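**Notes — rayonnages et petits commerces, novembre 2023**

Bonjour tout le monde ! (Respirer. Remercier Ilse Gerlach pour l'invitation.)

Moi, j'ai tenu une épicerie de 16 mètres carrés, alors les étagères, je connais. On y mettait environ 300 références — oui, c'était serré, et j'adorais ça !

Diapos 4 et 5 : les étagères en bois, à étages.

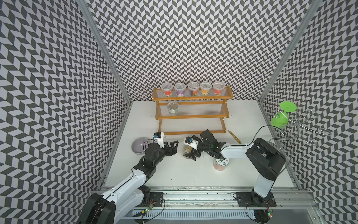
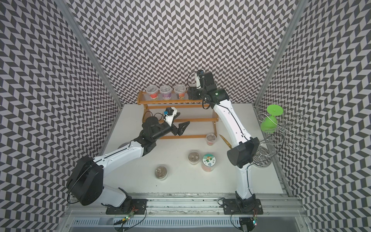

Raconter ensuite l'histoire des confitures : Sabine Harms les avait descendues de 2 niveaux, juste pour essayer, et les clients se sont mis à m'en parler (enfin !). Le prix n'avait pas bougé.

Demander à la salle qui a déjà tout réorganisé un dimanche soir. Laisser rire.

Passer à la vitrine, puis aux questions. Si on déborde, sauter la partie sur l'éclairage.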